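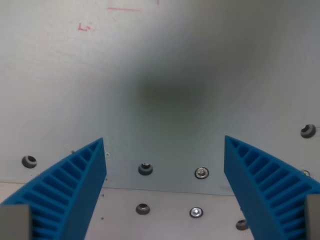

Rendier Road library is staying open late, and I've already been twice

News | Posted in April | 3 comments

Well, it's happened! After months of petitions and a fair bit of grumbling at the bus stop (some of it mine), Rendier Road library is now open until eight in the evening from Monday to Thursday. Friday still finishes at five, so don't turn up at six with an armful of returns like I nearly did.

If you missed the story so far, the old hours were cut two winters ago and the doors had been shutting at half past four ever since. That's fine if you're retired or you work round the corner. It's hopeless if you're on the late bus back from the Covon estate, or you've got a teenager who needs somewhere quiet to revise and a little brother at home with a drum.

The petition got 2,182 signatures in the end. I signed it outside the Dimitriou bakery with a custard slice in my other hand, so if one of the lines is a bit greasy, sorry. The council agreed to a trial in February and the new hours started last week.

I had a chat with Slavica Mladenović, the branch manager, while she was trying to get the returns trolley through the side door. She told me they'd issued 660 books in the first four late evenings, which is far more than she'd planned for. "We ran out of date stamps on the first night," she said. "I had to go and find the old one from the cellar, and it only went up to 2019." They've got a new one now.

Upstairs is the bit I'd go and see. The reading room has had its radiators seen to at long last, and the big tables by the window have proper lamps with sockets underneath. I took my laptop up on the first evening meaning to do my expenses and read a whole detective novel instead - a good one too, with a vicar in it. Every chair by the window was taken by seven, so get there early if you're fussy about where you sit.

Feven Gebremichael is running a homework table in the children's corner, Tuesdays and Thursdays from four till six. It's free, you don't need to book, and she'll help with anything up to GCSE except French, which she says she dropped at the first chance she got. There's squash and biscuits. Parents can stay or pop to the shops, but under-eights need a grown-up with them.

Now the money, which I know a few of you will ask about. The longer hours are paid for until the end of the summer, and after that the council will look at how many people have been coming through the door. The Friends group has put in £1,220 from the book sale and the quiz night towards the lamps and some new large print titles. There's another book sale planned in the car park next to Zoller Court, and they'd love your paperbacks. No encyclopaedias please, they've still got three sets from last time.

A couple of practical things. The car park gate gets locked at quarter past eight, so don't hang about chatting. The lift is working again. The toilets are round the back of the local history shelves, and you need to ask at the desk for the key (it's on a wooden spoon). You can also pick up reserved books right up to closing time, though the printer goes off at half seven.

I'll be there on Tuesday finishing the sequel. Say hello if you see me, or leave a comment below if there's something you'd like me to ask Slavica.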